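Print | E-mail

July, 9:40. Prenatal survey, Wedau clinic. Week 37 sleep diaries: 17 sent out, 15 back, 2 without bedtimes. Kenna Shearer entered the sheets; I checked the totals against the paper.
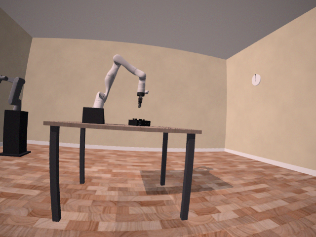

Table and arm, side view.

Night waking is scored per night, naps kept separate. Mood scale unchanged from week 36. Heartburn goes under "other" until the form is revised.

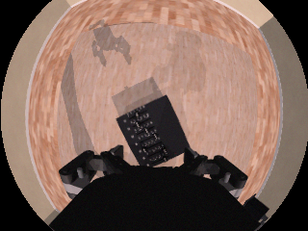
Blair Paterson asks whether naps under 12 minutes should count at all, as the week 36 sheets left them out. Left out here too; totals rerun and saved.

Print | E-mail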